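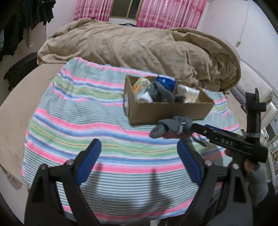 Sock pair station, hand-held grippers. Gray sock at the cardboard box.

From: Jonas Hofstetter
To: floor-list
Subject: Re: [floor-list] What happens to small items after June

Žukauskas wrote:

> I read the notice from Hernier twice and I still can't tell what
> changes for the people on small items. It says the arm will "take
> over repetitive handling" at packing and that "current staff will
> support the transition." I have worked small items for years. All
> of it is repetitive handling. So is it all of it or part of it?
>
> Also, some of us have been asked to do sessions with the hand
> grippers, picking up socks and packets and moving them in and out
> of boxes. I did two. My wrist was sore the next morning. Nobody
> explained if this counts toward our normal rate or if we are
> falling behind on the board while we do it.
>
> And last, are we training the thing that replaces us? I would
> like somebody to answer that in plain words.

I've been the floor rep on the Jirico project since it started, so I'll take these in order. Where I don't know, I'll say so.

Part or all. Part. What Hernier has agreed to install is one arm on the small items line, for soft goods that come through unfolded: socks, gloves, hats, thin packets. Folded shirts, anything on a hanger and anything breakable stay with people. The arm is supposed to handle 200 pieces an hour when it is set up. A person who knows the line does 292 on a normal shift hour. So it's slower than us, but it will run through the evening when the line is dark now. That evening work is where the company expects to get its money back. Day staffing on small items is planned at the same level through the end of the year. After that there is nothing in writing, and I've asked for it.

The rate. Gripper time is paid at your regular hourly rate and is not supposed to touch your numbers on the board. In the first weeks it did, because the system had no code for it and logged people as idle. There is a code now. It's 42 on the handheld, under Other Duties. Punch it when you pick up the grippers and punch out when you put them down. If you did sessions before the code went in, send me your dates and I'll get the idle time cleared. I've done this for four people so far and it took one email each time.

The wrist. Report it, please, even if it's gone. You hold the whole weight of the tool out in front of you, and the mount on top makes it want to tip. I asked Nikinar, who supply the grippers, if there is a lighter version, and they said not this year. What we got instead is a limit. Nobody does more than forty minutes at a stretch, and nobody has to do sessions two shifts in a row. If a lead asks you to go longer, you can say no and point to this message. Working with the box lower, at bed or bench height, is easier on the shoulder than working at the packing table. Several people have told me this and I found the same.

Training the replacement. The sessions are recorded, and the recordings are used to teach the arm how to pick things up. So yes, it learns from how we do it. I'm not going to put that another way. What I was able to get is that sessions are voluntary, that saying no doesn't go in your file, and that the recordings aren't used to grade anybody's work. The last one is signed. The first two are in meeting notes, and I want them signed too.

On what will be different day to day, going by what the people at the test line tell me: someone has to stand by the arm when it runs. It drops things. Socks are hard for it because they don't keep a shape, and clear plastic bags are worse. When it gets stuck it stops and waits for a person to clear it. That is a job, and at the moment it has no title and no pay grade. The company calls it "support." I think it should be paid as machine tending, one step above packing, and that's what I'm going to ask for. If you think I should ask for something different, write back before I go in.

Two other things I'd like to hear about from anybody on the list:

Evening shift. If the arm runs until 10 p.m., who is in the building with it? I don't want one person alone on that floor.

Talk. Right now small items is two people across a table. The layout drawing I saw has one person on each side of a guard fence. It may not sound like much next to pay, but several of you brought it up before I did. I've asked for the drawing to be posted in the break room so people can mark it up.

I have the next meeting with Hernier in June and will post the notes here the same evening. Reply to the list if it's for everyone, or to me alone if it's about your own hours.

Jonas Hofstetter
Floor rep, packing and small items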